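Spent the whole morning rewriting our house rules for grocery handling with the two arm setup and I'm weirdly excited about it, so — thread!
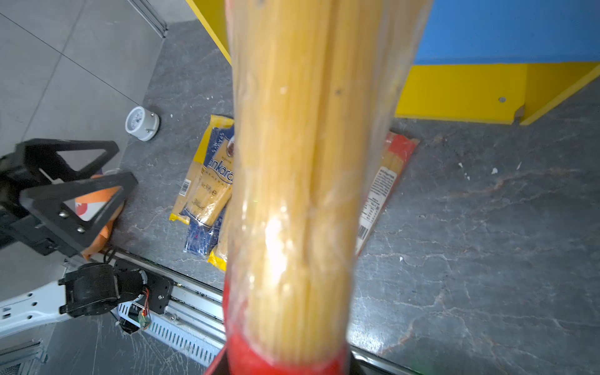 1/ Rule one is new: agree on what a finished task looks like before anybody starts one. We had three people at Nileck sorting pasta and three ideas of "sorted." Now it's one written sentence, taped up next to the bench.

2/ Long thin packages get their own grip rule. Close slowly, stop at first firm contact, then lift. Aranka Kozma wrote that one after we swept up a LOT of broken spaghetti in December.

3/ Shiny wrap gets a lighting check. Glare on plastic can hide an edge from a wrist camera, so we look at the live view before every batch (takes seconds, saves hours!).

4/ Speed cap: 50 percent for any new object, no exceptions, even if you've done its cousin a hundred times. You can go up to 70 after 13 clean picks in a row. Győző Pap wanted 17. We argued over lunch and I'm still not sure he was wrong.

5/ Cables. Walk the full reach of both arms by hand before power on and watch every loose wire while you do it. My favorite rule, and the one I skip most when I'm in a hurry. Working on that.

6/ Failed picks stay in the log. Please keep your drops! The folks at Barta label theirs by cause — slip, miss, squeeze — and we're copying that as of today.

7/ Still open: what to do when both arms are holding something and one of them faults. Right now we freeze both. Ikunitz lets the good arm set its item down first. If you've tried it either way, tell me how it went, I'd love to compare notes.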